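Corner (room)

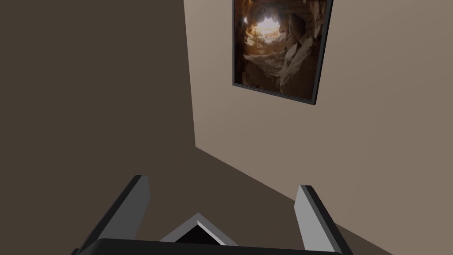

Reinaldo Andrade

Print | E-mail

A corner is the place where two walls meet, and what a lot goes on there! Corners stiffen a building, hold up shelves and give the eye somewhere to rest. Few are truly square: plaster builds up in the angle, so a gap of 2 mm against a set square is quite normal, even where the plans say 90 degrees. Dark paint softens the join beautifully. Old builders often rounded theirs, and a curved corner is a joy to sweep.

Print this page | E-mail this page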